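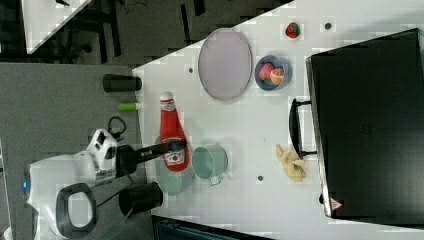
Household Skills, evening group
Session 5 notes: clearing and resetting a table

Hello all. These are my notes from Saturday, December 11, 2021, typed up a bit more fully than usual for Rania Bouzid and Reinhold Seidel, who both missed it, and for anyone whose own notes gave up after the tea break (I saw you). We're still in the Seldale room until January.

Last time we did shelves and cupboards. This session was tables, and mostly the sort of table you meet in real life, where the crockery, the fruit and the ketchup have all ended up together and the tray is sitting there with nobody's dinner on it.

Before you pick anything up

Stand still and look for a moment. I know it feels daft! But most of you dived straight in and then had a mug in each hand and nowhere to put them. Decide where three sorts of thing are going to go: food, crockery, and whatever belongs in a cupboard or the fridge door. Then start.

Things lying on their sides

These go first. A bottle on its side can roll, and a mug on its side with the handle sticking out will catch your sleeve. Check the cap on a sauce bottle before you lift it, then hold it round the body if you can get at it. The neck is all right for a short lift but it swings about more. If the bottle is lying over a plate, lift it straight up and clear before you move it sideways — dragging it along pulls the plate with it, as Tetteh demonstrated very thoroughly.

Mugs: set upright, handle towards the person who'll use it. Iman Saber asked about left-handed people and the answer is yes, turn it the other way for them.

Fruit

Whole fruit and cut fruit shouldn't really share a bowl for long. Half an orange next to a whole piece of fruit makes everything sticky, so give the half its own saucer, cut side down, or eat it. Strawberries that have strayed on to the table go back with the others after a rinse. Bananas I leave out of the bowl altogether, and I don't put them down right beside an oven either, where they're in the way of the door. Asmaa Cherkaoui keeps hers on a hook and I've been meaning to copy her ever since.

The tray

Use it! An oval tray with a rim will take the cups, the mug and any small bits in one trip. Heavy things in the middle, tall things not at the very edge. Two cups at the same end of the table can wait for the tray to come to them. Plates go underneath or separately, never balanced on top of the cups.

Tables with holes in the top

A few people asked what to do about these. Wipe towards the hole and crumbs go down it, so wipe round it and lift the cloth. Don't stand a cup half over one. That's really all there is to it.

Resetting

Plate first, then mug to the upper right, sauce where everyone can reach. Fruit bowl in the middle. I like the oven end kept clear for putting hot dishes down, with a mat under them.

For next time

Clear one table at home and write down the order you did it in. Half a page is loads, 200 words at the very most. Bring a tea towel.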